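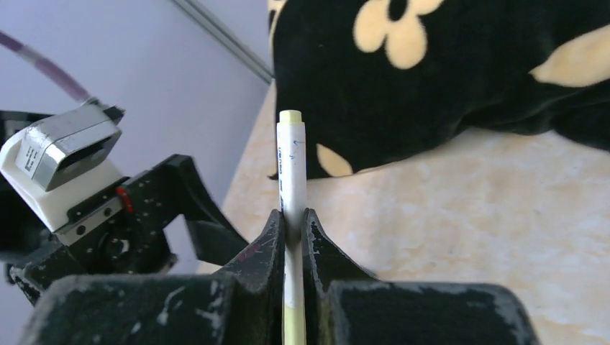 Storing markers cap up or cap down?
Forum: Desk & Craft Supplies

bontu_s
August 9, 2020
Ok, settle something for me. I keep all my markers standing up in a mug, caps on top, because I like seeing the colors. My cousin Hagos says I'm killing them and the ink all sinks to the bottom. I've got 119 of the things so I'd rather not flip them all for nothing!

fodix6
Hagos is right. Cap down or flat. My light green ones went streaky after one June standing cap up on the windowsill.

alemneh
Windowsill is your problem, fodix, not the caps. Mine have stood cap up for 2 years and the pale ones (yellow-green especially) still write fine. Push the cap till it clicks and you're good.

fodix6
The windowsill faces north lol. Dual tips go flat, single tips go cap down. I'm not budging.

bontu_s
Mine are single tip, white barrels, and the little blue printing is half rubbed off so I can't even read what it says about storage.

ement_paper
Try six of them cap down for a month and leave the rest. Wipe the barrels while you're at it, smudges come off with a damp cloth.

bontu_s
Doing that. Hagos is already being smug about it.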